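Ticket 3000: Comparison of hand-held grippers, cabinet task
Opened by: Damián Arriaga
Status: Awaiting supplier

The Plekard gripper loses its position estimate when the operator turns quickly towards the cabinet. The Kallio gripper, on the same controller, does not. Firmware was reinstalled on August 12, 2021 without effect.

Both fingers carry a square marker and orange ribbed pads.

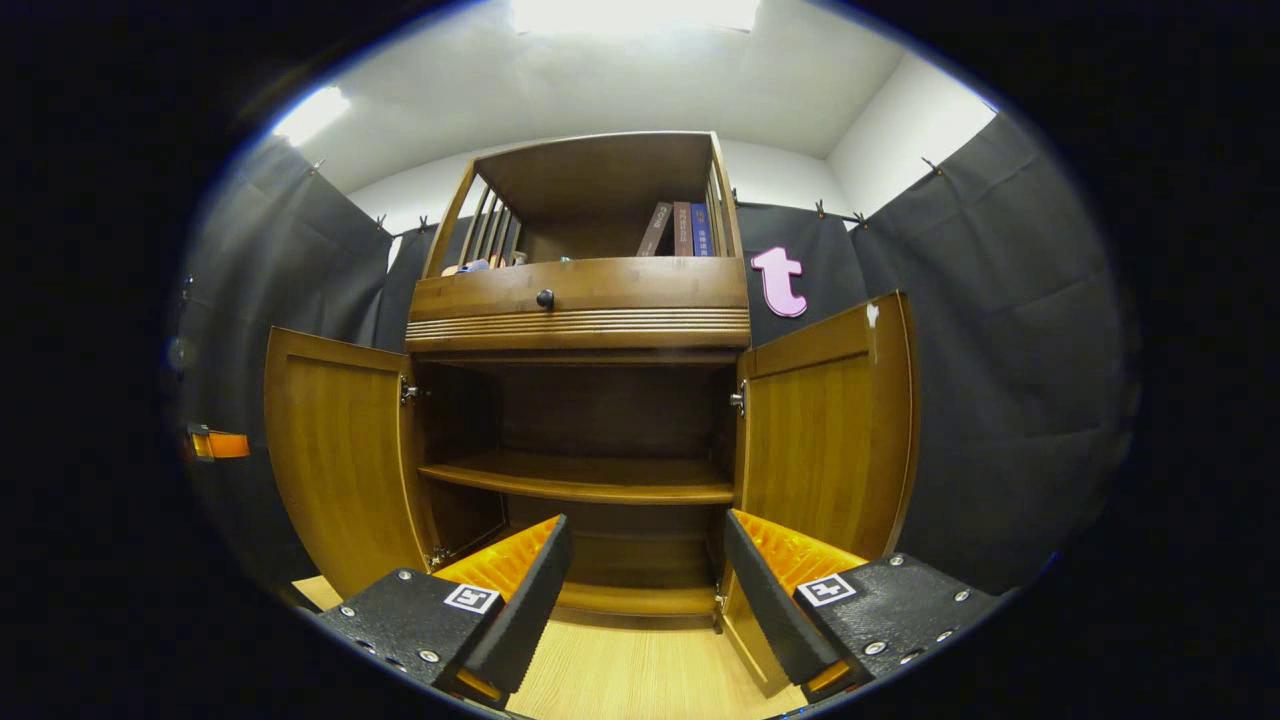

The controller log shows a delay of 40 ms before each loss. Drenholm has been asked to supply a replacement cable.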